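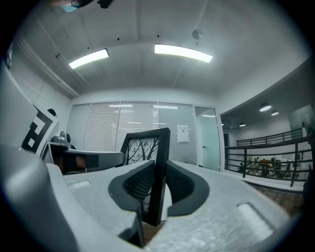

Report of the March visit to the Tillberg framing works

Members of the Kunano Local History Society visited the Tillberg works on Saturday at the invitation of the manager, Ilango Varma. The party numbered 88 and was taken round in two groups.

The tour began in the timber store, where lengths of oak and ash are left to settle before cutting. Zlatko Shehu then explained how mitred corners are glued and pinned, and why conservation glass is now fitted to most museum orders. The works completed over 2201 frames last year – the largest single order came from the Yordanov Gallery.

Questions afterwards dealt mainly with the care of old mounts. Members were advised to keep framed prints away from radiators and outside walls. Tea was served in the canteen at four o'clock, and the coach left at five.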